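Subject: Re: [trinomwood-allotments] Shared lunch, and the matter of the tablecloth
Date: 4 May 2026

Hello all,

Replying to Brynhildur's message, which I've left in below for those of you who delete things on sight.

> We have 30 people signed up for the July lunch and so far 9 of them are bringing potato salad. I like potato salad. I do not like it that much. Could we please agree on a list before it gets any worse? Also, does anyone object to going back to proper plates? The paper ones folded last year and I lost a whole quiche to the grass by the Pondach gate.
>
> Brynhildur Vigfúsdóttir, plot 6

I mourned that quiche too, having been next in the queue for it.

On the list: I propose we go by plot. Lower plots bring something savoury that isn't a potato, upper plots bring pudding, and the middle row brings bread, cheese and drinks. If you've already bought the potatoes, come to an arrangement with your neighbours. Fruit is welcome from anyone.

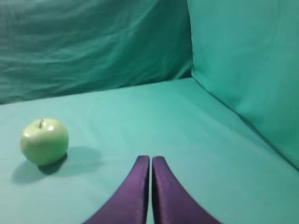

**Can we bring shop-bought food?**
Shop-bought is fine, as long as you leave the label on so people can check what's in it.

Last year's seating plan lasted until the first person sat down, so I'm not drawing another. The long tables go under the trees, the short one goes by the shed, and anyone who wants shade should arrive before noon and defend it. Mirnavum Hall will lend us benches again if we return the same number we borrowed. They were quite pointed about this.

As to plates, I'm with Brynhildur. Bring your own and take your own home. A blob of nail varnish underneath saves a lot of polite tugging at the end of the day. 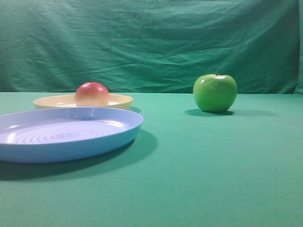 *A blue plate, with a paler one behind.*

Washing up is the usual two bowls and a tap. I'll do the first hour. After that I'll be sitting down, and I mean it. We need five more people to take half an hour each, and if you ate three puddings last July you may consider yourself already asked.

Now, the tablecloth. Some of you want white. White lasted one beetroot in 2023. Green hides grass, pesto and most of what the children do, and I'd like to stick with it unless somebody is offering to do the laundry.
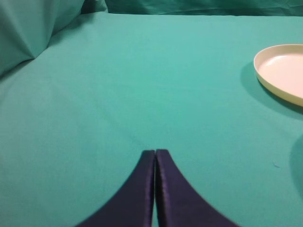

*Green cloth, for those still holding out for white.*

Jitpraphai on plot 5 has offered a large pan of noodles, to be eaten hot, so please don't wander off to look at somebody's beans when it's announced. If it rains we move into the hall and the noodles come with us. Dogs may attend on a lead. The goose may not attend.

Please reply to the list with your dish by Friday week. Replying only to me means I have to type it all out again, and I get it wrong, and then we have nine potato salads.
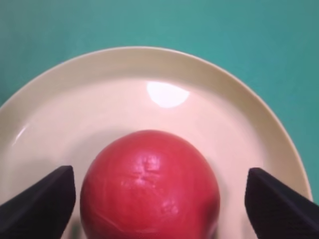

*Posted by Ka-ming Yang, plot 30*

One more thing, on the water butts. The end one still drips. I have wrapped it in tape, spoken to it and put a bucket underneath, and the bucket is the only part of that which has done any good. If you pass and it's full, tip it over the nearest courgette. The key to the shed has moved from under the pot to under the other pot.

Ka-ming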